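Three Bins and a Bench: Sorting Timber Offcuts at Home

Filed under: Workshop and Storage
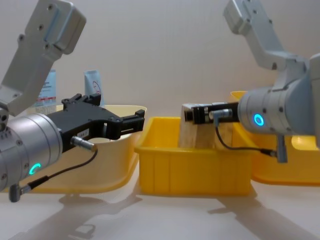

Offcuts are the most persistent storage problem in a small timber workshop, and the present arrangement in mine is the third to be attempted. The first was a single crate beneath the bench, the second a shelf that sagged and was removed in August. Both failed for the same reason: pieces of every length and species were placed together, and finding a particular one required the whole lot to be tipped out. The current method uses plastic bins set side by side on a white tabletop against the wall, with no lids. A pale block stands upright in the middle one, and upright storage is the principle on which the remainder of this post depends. A block stored on end shows its end grain, takes up little floor area within the bin and may be lifted by its top without disturbing its neighbours.

The categories were settled after some trial. The left-hand bin is reserved for hardwood, the middle bin for pine and other light softwoods, and the right-hand bin for anything which has been painted, oiled or glued. Earlier versions sorted by length, following the advice in the Rellero storage guide, which recommends a division at regular intervals. That system is sound for a workshop that makes the same article repeatedly. It was less suitable here, where the species of a piece generally matters before its size does, and where a piece is often shortened and returned on the same afternoon.

A limit has been placed on what may be kept. Any piece under 11 centimetres in its longest dimension is set aside for kindling, unless it is hardwood of a good colour. Any piece too tall to stand safely in a bin is transferred to the rack beside the door, which is 1000 millimetres wide and was purchased second-hand from the Wundis clearance centre. The rack has not been entirely satisfactory. Its lower rail is set too high for short boards, and a replacement rail ordered from Clelero was supplied at 726 millimetres and could not be fitted. It has been retained for another purpose.

The position of the bins was given more thought than might be supposed. Floor storage was ruled out on account of sawdust, and high shelving on account of the weight of the hardwood. Table height permits the contents to be examined from above while standing, and a plain wall behind makes it easier to judge the colour of a light timber than the pegboard that previously served as a backdrop. The tabletop is wiped down at the end of each session with a barely damp cloth. Solvents are not used near the bins.

Labels remain under consideration. Adhesive labels on the front of the bins would be of use to visitors, though the regular user of the workshop has little need of them. A pencil mark on the end grain has proved more practical - a single letter for the species, and a stroke beneath it where the piece is known to be reclaimed. Reclaimed timber is checked for nails before it is admitted to any bin. This rule was adopted after an unfortunate encounter with a staple, and a new blade had to be obtained from Siddiqui Timber and Tool at short notice.

The bins are reviewed at the beginning of each month. Pieces that have been passed over repeatedly are offered to the local toy-making group, whose members accept softwood blocks of almost any proportion provided that they are clean and dry. The review ordinarily occupies the period between breakfast and mid-morning. The hardwood bin takes the longest, as it is difficult to part with a good piece of jarrah whatever its dimensions.

Two matters are outstanding. The painted and glued category is filling faster than the others and may require a second bin, for which the tabletop would need to be rearranged. The rack by the door will also be rebuilt with a lower rail, and measurements will be published once the work is complete.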